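Jakusis, after a month of trying to like it

Kilian Camenzind sent me a trial login for Jakusis in May and asked me to be fair to it. I've been as fair as I can manage.

If you missed the launch, Jakusis is a training package for tabletop robot arms. You pay 179 a month, you get a simulated room with an arm bolted to a table, and you reach into it with a virtual hand and show the arm what you want done with the crockery and the fruit. Chettiar, who sell it, say that whatever the arm picks up in there will carry over to a real one. The sales page says this several times and never with a number attached.

I'll give them the room. It loads quickly, it doesn't crash much, and I got going with the starter tasks in one evening. There are 16 of them. I'd call 6 properly different and the rest variations on moving a thing from one place to another place.

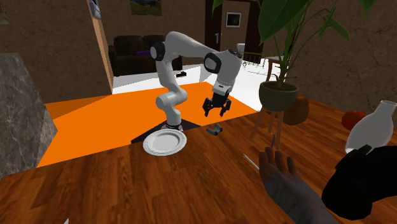

My trouble started with grip. On the default settings the fingers close on whatever you've pointed them at and it stays held, every time, at angles I wouldn't trust with a bread roll. You can turn on something called strict contact, buried two menus down, and my success rate fell off a cliff when I did. Guess which setting the demo videos use. I asked support and got a nice reply from Margit Katona, who said strict contact was "for advanced users". I'd have thought it was for anyone who owns a real arm.

Then there's the export. My arm is a secondhand Brumura, which is on the supported list, and it took me 2 evenings to get a file it would accept. Once it did, it went for a mug on my kitchen table and stopped well short of it. Dulce Jaramillo has the same model and had the same result, so I don't think it's only me – though I'd be glad to hear from anyone who's had better luck.

The trial has run out and I haven't renewed. If they put strict contact on by default and publish some results from real tables, I'll have another look.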